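Can a machine put the dishes away yet?
Jul 30, 2023

My dishwasher finished its cycle at seven this morning and the clean bowls are still sitting in it while I write this. Washing was the easy part to automate. You seal the mess in a box and spray hot water at it. The part left over is the part with hands in it, and I've been trying to work out how far off that is.

I started reading up in March, after a cupboard door came down on my thumb and I had to do everything left-handed for two weeks. Fifteen minutes to empty the dishwasher with one good hand. I timed it because I was cross. A single arm with two fingers is worse off than I was, so I have some sympathy.

What most benches work on is smaller than a kitchen. A drawer, a few bowls, something soft, something that rolls. If an arm can't manage those on a clear white table it won't manage my bench with the toaster and the mail on it.

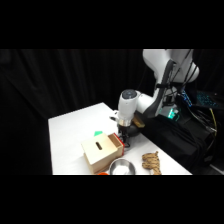

Fingers down beside the wooden box, steel bowl and rope at the front.

Drawers are harder than they look. A person hooks a finger on the edge, feels it stick, and wiggles it. An arm that pulls even slightly off line will jam the runner or drag the whole cabinet toward itself. Empty boxes are light, so they slide. Mine at home has 157 pieces of cutlery in it (yes, I counted, it was raining) and it doesn't go anywhere.

Rope is the one I'd bet against. It has no fixed shape, so there is no one place to grab it. The same goes for tea towels, phone chargers and fitted sheets. I'd happily pay for a machine that could do nothing except fitted sheets.

Bowls sit somewhere in the middle. The rim is thin and predictable, and two fingers can pinch it. Putting a second item into a bowl is another matter, as the fingers need room on the way in and again on the way out.

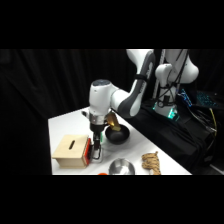 The golden-yellow piece over the black bowl.

I went through the brochures as well. Pemuler talks about a home helper and shows it carrying one cup. Navbridge sells to warehouses and is more modest, and I trust them more for it. Their sheet says 300 picks an hour for boxed goods and makes no claim at all for loose ones. Intarasuk has a laundry folder that did 66 shirts in a day at a trade show, fed by a person who laid every shirt flat first. I could fold the shirt in the time it takes to lay it flat.

So the shop floor is well ahead of the house. Parts arrive the same way up, the light doesn't change and no one leaves a sock on the conveyor. 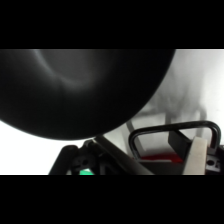
Would I buy one if it only did the dishwasher?
At the price of a decent used car, no. At the price of the dishwasher itself I'd think about it, provided it broke fewer bowls than I do.

I've signed up for the Skosach newsletter, which promises a drawer-and-dishes update before the end of the year. In the meantime I'm going to empty the top rack.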